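How to set a small fruit plate for drawing practice

At our Saturday drawing group we begin every new term with the same exercise: one plate, two fruits, one cloth or mat under them. It looks too easy, but most people need the full morning for it. I write here how I prepare it at home, so you can do it also on your kitchen table.

Choose a surface with lines. A checked tablecloth is good, or any mat with a grid. Turn it a little, so that the lines run diagonally from where you sit. The squares which are further from you will look smaller, and this helps you very much with the perspective. Keep the colour pale.

Then take a plain plate without pattern. I like a matte one, as a shiny plate gives too many reflections for a beginner. Old scratches do not matter.

Now the fruit. Take two colours which are neighbours, for example yellow and orange, and two different shapes. Put them side by side and leave a gap between them. One fruit can go slightly over the rim - this makes the plate look less stiff.
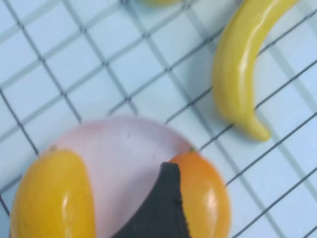 Yellow and orange on a pale pink plate, with a blue grid underneath.

Put the lamp on one side and switch off the ceiling light. Move it until you find one clear highlight on each fruit. If you see many small white spots, the lamp is too close.

Begin your drawing with the plate, very lightly. After this draw the grid lines, and let them disappear under the rim and come out again in the correct place. Liv Hedlund, who taught me this, always checked the lines with a long ruler before she allowed us to touch the fruit.

For the fruit, leave the paper white where the highlight is and work from there to the darker edge. The small dark spot at the stem you make at the end, with a sharp pencil.

Do not eat the orange before you finish the shadows.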